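Lekach Hand-Held Gripper Kit
Open Day Operator's Guide

Section 4: Setting Up and Running the Cloth-Folding Demonstration

This section applies to all staff who present the cloth-folding demonstration to visitors. It replaces the loose sheets issued in May and should be read together with Section 2 (Unpacking) and Section 3 (Charging and Storage). Enquiries should be directed to Menaka Hettiarachchi, Demonstrations Coordinator, Fimora.

4.1 Before visitors arrive

1. Confirm with the front desk the number of visitors in each group. A group shall not exceed 15 persons.
2. Remove both grippers from the case and place them on a level surface, fingers facing away from the operator.
3. Inspect the finger pads on each gripper. A pad that has lifted at either end must be replaced before use. Spare pads are stored in the lid of the case.
4. Squeeze and release each trigger 6 times. The fingers should close evenly and reopen fully without assistance.
5. Wipe the lens with the dry cloth supplied. Solvent cleaners must not be used.
6. Start the Drukden recording application and check that a live view is shown for each gripper.

Caution: Keep hair, lanyards and loose sleeves clear of the linkage arms. Fingers can be pinched at the pivot points even when the gripper is not recording.

4.2 Preparing the bed surface

The demonstration is performed on a made bed, at working height for a standing operator. Covers that are not required should be pushed toward the head or the far side. Printed sheets are acceptable and need not be changed for a plain colour.

1. Lay a single pale cloth on the near half of the bed. Do not smooth it flat.
2. Stand at the side of the bed, with the cloth within easy reach of both hands.
3. Ask visitors to stand well back from the operator's elbows.

4.3 Performing the fold

1. Begin recording and announce to the group that recording has begun.
2. Bring the open fingers to the near edge of the cloth. Approach slowly and keep the camera directed at the fabric.
3. Close the fingers on a gathered portion of the edge. A single thickness is more likely to slip.
4. Lift the edge clear of the sheet, carry it across, and lower it onto the remaining fabric.
5. Open the fingers fully before withdrawing the gripper.
6. Repeat from step 2 until the cloth is reduced to a size that can be lifted in one hand.
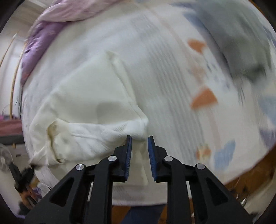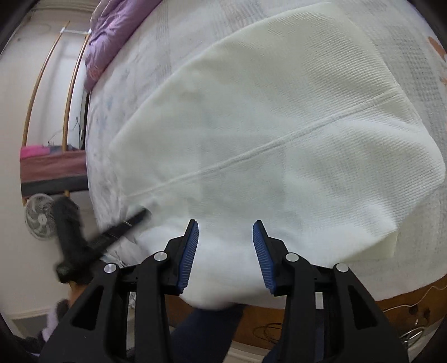 Gripper fingers at the near edge of the cloth, as seen from the gripper camera.

Note: If the cloth drags the sheet with it, open the fingers, set the cloth down and start that fold again. The recording may be left running. Failed folds are retained and should not be deleted by the operator.

Note: Rapid turning of the wrist will blur the recording. New operators should practise at half their natural speed.

4.4 Visitor participation

Visitors may try the gripper once the operator has completed one full demonstration. Participation is at the discretion of the presenter.

1. Obtain a signed participation form. For visitors under 18, the form must be signed by a parent or guardian.
2. Place the gripper in the visitor's hand and show the position of the trigger.
3. Allow one practice grasp, followed by one fold.
4. Return the cloth to its starting condition for the next person.

Each turn should be kept to the length of a single fold so that the whole group can be accommodated within the 40-minute session. Presenters who expect to run over should notify Edmund Grabowska at the front desk, who will hold the following group in the Siddiqui Room.

Caution: Do not hand a gripper across the bed. Walk around to the visitor.

4.5 Questions from visitors

Presenters are expected to answer general questions on how the recordings are used in training robots to handle fabric. Questions on purchasing, licensing or research partnerships should be noted on the back of the session sheet and passed to Nuwan Haque. Presenters should not estimate delivery dates.

4.6 Closing the session

1. Stop the recording and wait for the message "Saved" to appear.
2. Enter the session number and the presenter's initials on the session sheet.
3. Return both grippers to the case with the fingers closed.
4. If battery charge is below 100 per cent, connect the case to its charger before the next group is admitted.

Faults should be reported to Sabina Begum on the same day, quoting the serial number on the underside of the handle.

Approved for use by Vasanthi Biswas, 7 August 2025.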